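Vendredi soir

Encore une journée passée à remplir le disque d'exemples.

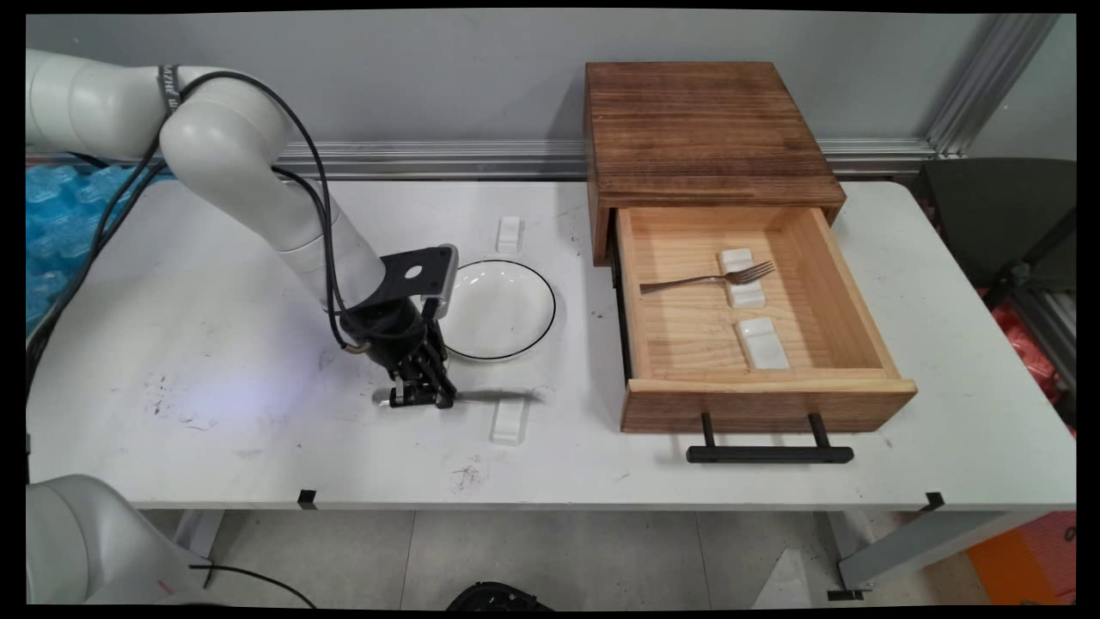 Vangelis veut 1000 démonstrations avant la fin mai. La fourchette, le tiroir, l'assiette, et on recommence. Je lui ai demandé d'où sortait ce 1000. Il m'a répondu que Puvex en avait annoncé autant et que ça avait marché chez eux. Marché comment, sur quelle table, avec quelle fourchette ? Pas de réponse, il était déjà reparti au téléphone.

Ce qui me gêne, c'est qu'on apprend au modèle nos manies. Yolandi descend la main tout droit, lentement, comme si elle avait peur de rayer la table. Moi j'arrive de biais et je corrige au dernier moment. Christos mélange les deux selon l'heure. Le réseau va faire la moyenne de tout ça et on appellera ça une politique. J'ai proposé qu'on trie les essais par opérateur, au moins pour comparer. Accueil poli.

Jeté 4 épisodes ce matin pour un décalage entre les doigts et la vidéo. Combien d'autres sont passés au travers ? Polyxeni pense que le bruit « régularise ». C'est commode, le bruit, quand on n'a pas envie de relire les fichiers.

Il faudrait aussi bouger l'assiette plus franchement d'un essai à l'autre. Deux centimètres à gauche, deux à droite, je n'appelle pas ça de la variété. Le jour où quelqu'un la posera dans un coin, on verra bien ce qu'il a appris, le modèle Kusia.

Mal au poignet. Lundi je demande à Stelios de prendre la première série et je relis les journaux de mardi dernier.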